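Jolico Large Kitchen Scoop: Review

I bought this scoop to replace a metal one that had started to rust where the handle joins the bowl. I buy flour and rice in large bags and empty them into lidded bins, and a measuring cup is slow work when the bin is nearly full. The Jolico was in the dry goods aisle at Hijazi, next to the storage tubs. I have used it since November.

It is a one-piece plastic scoop with a wide, rounded bowl and a straight handle. The plastic is translucent white, so a little light comes through it. There is a raised ridge inside the bowl, and outside that a broad, flat lip that narrows down into the handle.

I weighed a few loads to see what I was getting. A level scoop of all-purpose flour came to 162 grams on my scale. A heaped scoop of long-grain rice came to 242 grams. I would not bake by the scoop, but for filling a canister or getting rice into a pot it is close enough.

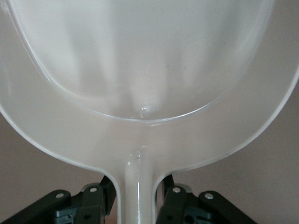
Girnura wrote in under the first version of this review to say the same scoop was fine for flour and sugar but too wide for any jar in the house, and that a funnel had to be bought to go with it. Atent makes a narrower one that might suit a jar better. I have not tried it.

I agree about the jars. With a wide canister there is no problem. With anything smaller, rice goes over both sides and onto the counter. Tipping slowly helps a little.

The handle is rounded and comfortable enough. It does turn in my hand when the bowl is full of something heavy, like dried beans, and I would have liked a flat spot for the thumb. There is no hole for hanging on mine, so it lives in the flour bin.

Cleaning is easy except along the inside ridge, where damp flour turns to paste. A bottle brush gets it out. I wash it by hand and let it dry overnight before it goes back in the bin.

It cost 9 dollars. The steel one on the same shelf was 49, and I can't see what I would do with it that this one doesn't do.

Rating: 4 out of 5. One point off for the handle.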